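Cundale Housing Trust Opens Applications for Home Repair Grants

TULTHORPE, 2018-09-27 — The Cundale Housing Trust today opened applications for its winter home repair grants, which help owners of older houses in Tulthorpe and Collado pay for work before the cold season. Single grants of up to $4,000 are available for roofs, furnaces, windows and wiring.

The Trust approved 212 grants in its last funding year. Demand for furnace replacement was higher than in any earlier year, and the board voted in July to raise the limit for heating work from $2,000 to the full amount. The limit for windows and exterior doors remains at $1,000 per household.

"A house that leaks in October is a much more costly house by March," said Maksym Romaniuk, director of grants at the Trust. "We would like to hear from owners now, while contractors still have room in their schedules."

Applicants must own and live in the home, and the home must be at least 30 years old. Owners who received a grant in either of the past two years may apply again for a different type of work. Rental property is not eligible.

Applications are reviewed in the order received. Each approved household is assigned an inspector, who visits once before work begins and once when it is finished. Payment is made directly to the contractor — owners are not asked to cover the cost first.

Forms may be collected at the Trust's office on Fander Street in Tulthorpe or at the Collado public library. Completed forms should be returned with proof of ownership and one written estimate.
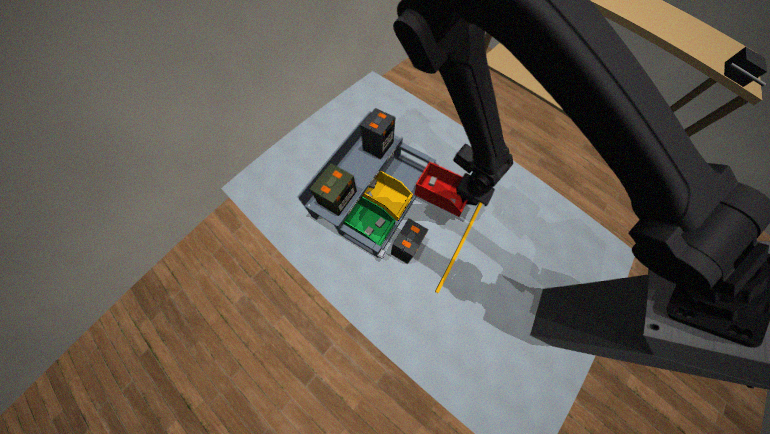 About the Cundale Housing Trust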